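Review: Altham desk label printer, after one winter and one summer of use

I repair small electrical things in a back room in Plelov, mainly hair dryers, toy trains, slot cars and table fans. The repairing I learned long ago. The keeping of parts I never learned well, and for years I wrote with a marker on paper tape, which became yellow and fell down behind the shelf. Last winter I bought the Altham label printer. I wrote a short opinion after the first weeks, and this is the longer one, with several corrections to what I said before.
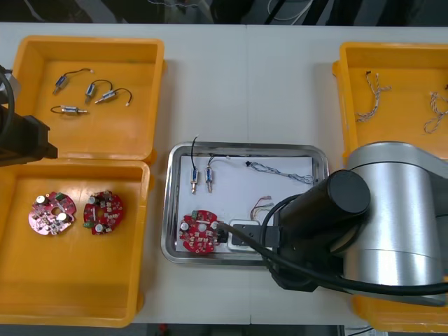
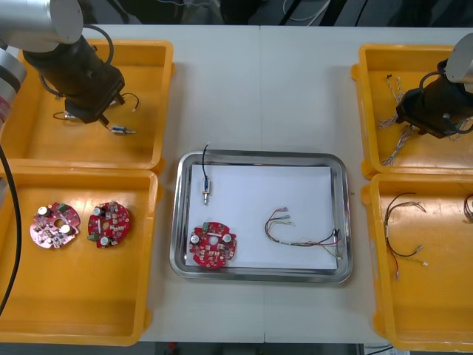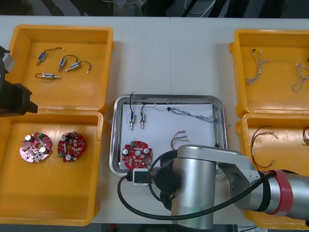

Doina Pavlović wrote to me under the first version that I had praised the print too much and said nothing about the glue, and that for open bins with small parts the glue is the whole question. Her labels held well on glass jars but lifted at the corners on plastic after one summer. She asked me to wait until August and look again. I did wait, and she was partly right. I come to the glue further down.

What you get

In the box there is the printer, a power supply, one starter roll and a folded sheet with instructions in very small letters. There is no cable for the computer. The printer has its own keys and a narrow display, so you can use it without a computer, and I mostly do. The box from Kasprzak, where I ordered, was well packed, but I must mention that the starter roll is short. If you plan to label a full shelf on the first evening, order a full roll at the same time. I did not, and so my shelf was half finished until the next parcel came.

A full roll has 500 labels. They are separate labels, already cut, with rounded corners, each 28 mm high. For me this is a good height. Two lines of text fit comfortably, and I can read the upper line while standing, without glasses, from the door. Three lines are possible but then the letters are so thin that I would call it decoration.

Setting up

I needed one evening. The roll goes in from the top and there is only one direction in which the lid will close, so you cannot make this mistake. You can make another mistake, and I made it: the first label must be pulled a little past the edge before you close the lid. When it stays inside, the printer feeds forward, becomes confused about where a label begins, and prints your text over the gap between two labels. The instructions have one sentence on this, at the end, under cleaning.

The language menu has more languages than I expected. Letters with accents work directly from the keys if you hold down the plain letter for a moment. On my old Butis label maker I had to choose each such letter from a table with an arrow key, and in the end I wrote everything without accents, like a telegram.

The keys

They are rubber keys, arranged in the usual way for writing and not in alphabetical order as on the Butis. I like this very much. The keys are a little stiff and with cold fingers I lose a letter sometimes. The delete key is beside the print key. I would have put some distance between them. I have a small collection of labels which say "BRUSHES SMAL" and similar.

You can save texts under a name and call them again. The memory is generous, but the list is in the order of saving and cannot be sorted. After a few months I scroll a long time. Somebody at the factory should use this machine for one year in a real room.

Print quality

The print is thermal, without ink. It is black and sharp, and small letters stay open, so an "e" does not become a black point. There are five sizes of letters and I use the second and the fourth. Bold is too bold for my taste. The frames which one can put around the text are pretty, but they take room away from the text, and I stopped using them after the first day.

Thermal labels become pale in the sun, everybody who has kept a shop receipt on a window sill knows it. My shelf has a window on the left side. The labels nearest to the window are now more grey than black, but I can read them without effort. The labels on the other side are like new. In my first version I wrote that the print "does not fade". I take this sentence back. It fades slowly where there is sun.

The glue

Now to the remark of Doina. I put labels on four kinds of surface: glass jars, smooth plastic bins, rough plastic drawers and the painted wood of the shelf.

On glass the label stays as if it was born there. To remove it I need warm water and some patience.

On smooth plastic it was good until the warm months. Then a corner lifted on several of them, always the corner where my thumb goes when I pull the bin out. I am not sure that I can blame only the glue for this. When I wiped the plastic with alcohol first and let it dry, the new label stayed flat, also in August. The ones which I stuck on in a hurry, on plastic with a film of oil from my hands, are the ones which lifted. So my advice is to clean first, always, and to put the label a little away from the place where you take hold.

On the rough plastic drawers it is bad. The label touches only the small hills of the surface and after a week it hangs. For these drawers I went back to a card in the slot.

On painted wood it holds too well. I removed one label and a piece of paint came with it, and my wife saw it before I could find the right paint.

How I now write the labels

This is perhaps more useful than the rest, and I wish I had thought of it before printing a hundred labels. In the upper line I write what the thing is, in the simplest word. In the lower line I write the one fact by which I choose between two of the same kind. For motors this is the voltage, for screws the diameter and length, for carbon brushes the width. In the beginning I wrote everything, the voltage, the shaft, the supplier, the year. It looked very professional and I could not find anything.

I also print the same label two times and put the second one inside the lid or on the rear wall of the bin. When a bin comes back to the shelf turned around, the label is still there to read. It costs one label more, and with a full roll I do not feel it.

For parts which I have taken out of old machines, and of which I don't know if they are good, I use a separate text with a question mark in front. The question mark prints large and clear. It was a small thing but it has saved me from putting a tired motor into a customer's fan.

With a computer

I tried this only on two evenings. The programme from Altham is plain and does what it says. You write a list, each row becomes a label, and the printer prints them one after another without stopping. For a big shelf this is much faster than the rubber keys. The programme wanted to update itself on both evenings, and on the second evening the update moved the menu for letter size to a different place. The cable you must have already, or buy.

There is an application for the telephone also. I installed it, it wanted to know my location, and I removed it.

Noise, heat and other small matters

The printer makes a short dry sound, like somebody tearing a bit of cardboard. It does not wake up anyone in the next room. After a long list it is warm on the top, never hot. The display has a light which goes out too soon, while I am still thinking how to write the word, and there is no setting to change this. The power supply cable is short. On my bench it reaches the socket only if the printer stands in the left corner, and I am right-handed.

The feet are good. It stays in its place also when I push the print key with some anger.

Compared with the Butis

The Butis is lighter, runs on batteries and can go with you to the cellar. It prints on continuous tape, and with every label it throws away a piece of tape at the beginning, as long as a finger joint. Over a year this is a lot of tape in the bin. The Altham wastes nothing, apart from my spelling mistakes. The tape of the Butis on the other hand is covered with a clear film, and my oldest Butis labels, next to the same window, are still properly black. For anything outdoors or in full sun I would still take the Butis.

For whom I recommend it

If you have shelves with jars and smooth bins in a normal room, and you are ready to clean the surface before sticking, I recommend the Altham and would buy it again. If your drawers have a rough surface, try one label first before you print all of them. If you need ten labels in a year, a good marker and a piece of card are enough.

I would like a longer cable, a list which can be sorted, and the delete key in another place. The spare rolls are at the moment easy to get, at Kasprzak and also in the stationery shop near the station here, where they keep them behind the counter and you must ask.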